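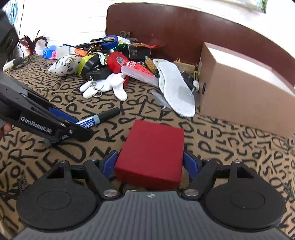
Cleneck Players: progress report to the Delthorpe Fund, May 2023

You asked for two pages covering what we've done with the second instalment, what we haven't, and whether we are still on speaking terms with the landlord. We are.

The touring production opened at Dreltuncombe village hall to an audience of 88, which the hall tells us is more than the pantomime got and fewer than the meeting about the bypass. The company played nine villages after that. Total attendance over the tour was 569, against the target in our application, which was higher and was written in a good mood. Two dates suffered from rain and one from a clash with a darts final that we should have known about.

Tickets were pay-what-you-can at every venue. The average was lower than we budgeted for, and the shortfall has come out of the set, as you'll have guessed if you saw the second act. The forest is now a single tree. Reviews were kind about the tree.

The new play is behind. The writer's first draft ran to three and a half hours and had a horse in it. A second draft arrived in March without the horse, and we read it aloud in the Smadi rooms over two evenings. The first half is in good shape. The second half still has two endings, both of which the cast like, and we've asked for one by the summer. 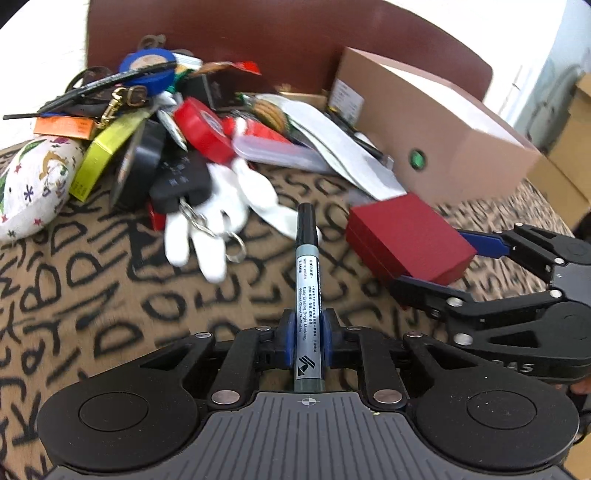 Marker and lettered cloth.

Youth workshops have gone better than anything else in this report. We offered 60 places and filled them all, with a waiting list, and the older group has asked to do something "with more deaths". We have found them a Jacobean.

On money: we have spent about 50 per cent of the instalment. Van hire is over, printing is under, and the lighting line hasn't been touched as the hired dimmers were lent to us free by another company who wanted them out of their corridor. We would like to move the lighting money to van hire and need your agreement in writing before we do.

Still to come are the final script, a week of rehearsals and the opening in September. The access performance is booked and the captioner has been paid a deposit. We haven't yet found a replacement for the stage manager, who has gone to work on cruise ships.

The full accounts are attached as a separate sheet.

We use cookies to improve your visit to this site. Accept all | Manage settings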